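How to Clean and Restore White Plastic Garden Furniture

Posted July 4, 2021 by Cormac Mac Carthaigh

140 shares | 12 comments

White plastic chairs and tables turn gray and chalky after a few summers outdoors. Most of that is surface dirt, mildew and a thin layer of plastic that the sun has broken down. All three can be dealt with in an afternoon using things you probably already own.

What you need

A bucket of warm water, dish soap, baking soda, white vinegar in a spray bottle, a soft nylon brush, an old toothbrush and a few cotton rags. For chalky pieces you will also want wet-and-dry sandpaper in 478 or the nearest fine grade your store carries, and a sheet of 2,000 for finishing. Don't use steel wool. It leaves scratches that hold dirt and you will be cleaning the same chair again next month.

Step 1: Rinse and wash

Hose everything down first to get rid of grit and cobwebs. Mix a good squirt of dish soap into the bucket and wash each piece with the nylon brush, working from the top down. Rinse before the soap dries. If you have a pressure washer, keep it on the low setting and hold the nozzle well back. Old plastic gets brittle and a close jet can chip the edges.

Step 2: Clean the underside

Set up somewhere you can turn each piece over without scraping it, such as a bench with an old sheet or blanket on it.

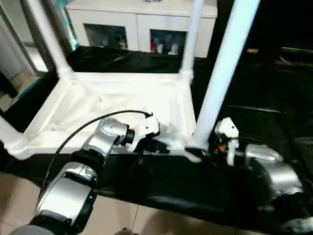 Dirt on the underside gets missed every year, and it is where most of the mildew lives. Spray it with vinegar, wait ten minutes, then scrub. A stool is easiest to do tipped on its side on a cloth, with the legs pointing away from you and the ribbed underside of the seat facing you. Run the toothbrush along both sides of every rib and into the corners where they meet the rim. Wipe out the loosened dirt with a damp rag before you rinse, or it will settle back in the same corners.

Step 3: Treat the stains

For leaf marks, rust from a table screw or spilled food, make a paste of baking soda and a little water. It should be thick enough to stay put on a vertical surface. Spread it on, leave it for 15 minutes and rub in small circles with a rag. Repeat if needed. Two light rounds do less harm than one hard one.

Mildew that comes back can be treated with diluted bleach, but rinse off every trace of vinegar first. Bleach and vinegar must never be mixed, as they give off a dangerous gas. Wear gloves and work outside.

Step 4: Sand chalky areas

Rub your hand over the dry plastic. If it comes away white, the surface has broken down. Wet the coarser paper and sand lightly, rinsing often, until the water stops running milky. Go over the same area with the 2,000 to bring back a slight shine. Arms and seat fronts usually need the most work.

Step 5: Protect it

Dry everything thoroughly and rub on a thin coat of plain car wax. Leave it to haze, then buff with a clean rag. Do not wax the seats heavily, as they get slippery. My set gets one coat in spring and another in July.

When to throw it out

Check the legs and the points where they join the seat. Hairline cracks there can't be cleaned or waxed away, and a cracked chair can give way under a person without warning.

Thanks to Kieran Mac Mathúna for the tip on car wax.

Contact | © 2021 Stolevmont Home & Yard | Back to top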